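关于我们

诺姆贝格(Nomberg)家务自动化评测室设在埃隆(Ellon),主要工作是回答一个问题:市面上和实验室里的机械臂,目前能完成哪些家务与车间杂务,完成到什么程度。我们不生产机器人,不销售整机,也不代理零部件。委托方包括家电企业、养老机构的设备采购部门、小型装配厂,以及需要第三方数据的研究团队。

评测室的前身是沃斯(Voß)工具厂的一个工艺小组。工厂当时打算用机械臂代替人工完成分拣、上料和清台,小组负责验收。验收过程中发现,供应商演示的成功率与车间实测之间差距较大,差距主要来自物件摆放、台面材质和光照的变化。工厂停止该项目后,小组保留了测试方法和记录格式,转为独立运作。现任负责人为格兰妮·莫伊尼汉(Gráinne Moynihan)。

我们测什么

任务库目前收录94项任务,分为家务和车间两类。家务类包括餐具收放、食材入锅、台面擦拭、衣物折叠、垃圾分拣、抽屉与柜门开合。车间类包括料盒换位、螺钉拾取、线束插接、托盘清空、工具归位。每项任务都有书面定义,写明起始状态、终止状态、允许的最长时间和判定失败的条件。定义由两名评测员分别起草后合并,存在分歧的条款单独列出,不作折中处理。

任务难度不按人的感受划分。擦桌子对人来说很简单,对机械臂则涉及接触力控制和覆盖率判断,在任务库中属于高难度。把小块物体从盘中移到锅里属于基础任务,考察抓取定位、越过锅沿的路径规划和释放时机。基础任务不等于已经解决的任务。更换桌布、移动盘子、改变锅的高度,都会影响结果,因此每一项变动都须单独记录。

我们怎么测

每份报告只针对一种硬件配置和一个软件版本。软件更新后,原结果保留,但不再适用于新版本。测试开始前,委托方可以调试设备,时间上限写入合同。测试开始后,操作人员不得接触机械臂、物件和台面,除非触发安全停机。人工介入一次,该次试验即计为失败,介入原因另行登记。

去年度共完成2,193次家务类试验和3,041次车间类试验。两类数据不合并计算,原因是车间任务的物件规格固定,家务任务的物件差异大,合并后的平均值没有参考意义。报告中列出全部试验,包括中途停机的试验。委托方可以要求不公开报告,但不能要求删去其中的部分试验。

台面布置尽量接近实际使用环境。我们使用普通餐盘、普通锅具和带纹理的织物桌布,不使用标定板或带定位标记的托盘。家务测试间铺地毯,不做防震处理。替代食材使用边长一致的方块,以便不同批次之间比较。替代物的结果不能直接推及真实食材,报告首页对此有说明。含水、易碎、易变形的食材另设任务编号。

目前的结论

就我们掌握的数据而言,机械臂可以在限定条件下完成一部分单步家务。限定条件指物件种类已知、摆放范围已知、无人在工作区内活动。多步任务的完成率随步骤数增加而明显下降,主要失败形式为抓取偏移、物件滑落和未能察觉上一步已经失败。最后一种形式最值得注意:机械臂在没有抓到物件的情况下继续执行后续动作,从外部看动作完整,任务并未完成。

车间杂务的情况稍好。物件固定、节拍固定的工位上,清空托盘和料盒换位已具备替代人工的条件,前提是上游来料稳定。线束插接仍不具备。柔性件的处理在两类任务中都是薄弱环节。

关于“机器人何时能做家务”,我们不给出年份。可以给出的是某台设备在某项任务上的成功次数、失败次数和失败形式。采购方应自行判断这些数字是否满足需要。

人员与场地

评测室分为任务定义、现场测试和数据复核三组。复核组不参与现场测试,只依据录像和日志判定结果。复核结果与现场判定不一致时,以复核为准,并在报告附录中注明。

主测试场地在埃隆,设家务测试间和车间测试间。洛克维尔(Lokville)设有分点,只承担车间类任务,使用与主场地相同的判定表。两地每年四月互换2项任务进行重复测试,用于检查评测员之间的偏差。

委托与参观

委托测试须提交硬件清单、软件版本号和拟测任务编号。不在任务库中的任务可以申请新增,定义工作单独计费。送测设备应附急停开关和完整的接线说明。测试间上午九点开放,参观须提前预约,测试进行期间参观者在玻璃隔断外观看。

任务定义全文可向评测室索取。对定义和判定规则的意见,我们收录在本页末尾,不作删改。
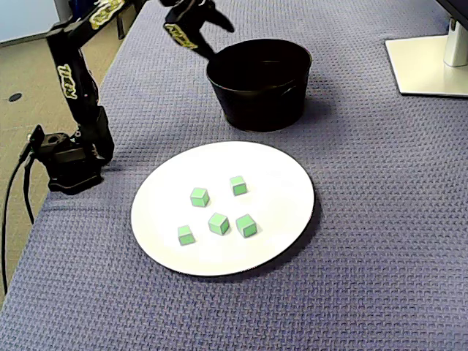
格兰妮·莫伊尼汉:食材入锅这一项,我仍然主张把时间上限放宽。家里做饭,慢一点可以接受,掉在锅外面不行。现行判定表里超时和掉落同样计为失败,读报告的人如果只看总数,分不清是哪一种。建议下一版把两者分成两栏。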